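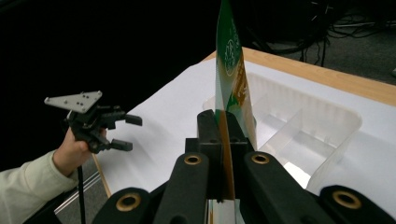 *Packet held upright in one hand-held gripper, second gripper at left, tray behind.*

# Travura: packet handling demonstrations from the Lestmont packing room

2022-11-24 | By Eluned Lloyd

14 shares | 3 comments

## Summary

Travura is a set of short recordings of people packing flat packets with hand-held grippers. The people in it pack for a living at Lestmont. The set was made ahead of a trial in which a two-arm cell will take over part of the packet line, and it is published with notes on what the trial means for the packers.

The release has 3,836 recordings. Of these, 2,541 passed review and are in `main/`. The rest are in `held/` with a reason code for each.

## What is recorded

Each recording covers one task, start to finish, by one operator using a gripper in each hand. Tasks are:

- pick up a single packet and stand it upright
- pass a packet from one gripper to the other
- place a packet in a tray compartment
- take a packet back out of a compartment
- clear the work surface

Recordings are capped at 30 seconds. Anything longer was stopped and started over. Packets are ordinary retail stock and the printing on them varies. Trays are the translucent plastic kind.

## Who did the work

Operators were packers on regular shifts. They were paid their normal hourly rate plus the piece bonus they would have earned on the line. Taking part was by sign-up, and anyone could leave a session without losing the bonus for that day.

We do not publish names or per-person speeds. Operator codes are reshuffled in every session folder, so a code in one folder does not match the same code in another. Prutia, the cell integrator, gets the same files as everyone else. Supervisors at Lestmont get no separate copy.

## What changes on the floor

The cell is planned for single-packet placing only. Mixed orders, damaged stock and anything returned stay with people. The written agreement covers these points:

1. No packing job is cut during the trial, which starts in February.
2. Packers moved off placing go to order checking at the same grade.
3. The line target stays at 1,000 packets per shift per person until both sides agree to a new one.
4. Two packers per shift are trained to stop, clear and restart the cell, and are paid for the training.

Point 3 took the longest to settle. The first draft raised the target on the day the cell started.

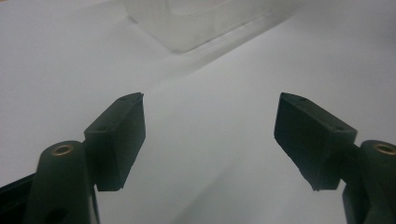
Ibarra wrote in the comments that order checking is harder on the eyes than placing and easier on the wrists, and asked whether people could rotate between the two instead of being moved for good. Rotation is now allowed by the week. It is not in the agreement yet.

## Known problems

- Glare on pale surfaces hides the edges of translucent trays in some recordings.
- Left-handed operators are underrepresented.
- Start times in the first session folders are off by one recording. Use the corrected index.
- Reason code `H4` was used for both dropped packets and bent packets. We have not split them.

## Use

Free for research and for training floor staff. Do not use the recordings to rate, rank or time individual workers. If you build on the set, keep the section on floor changes with it.

Corrections go to Eluned Lloyd through the issue tracker.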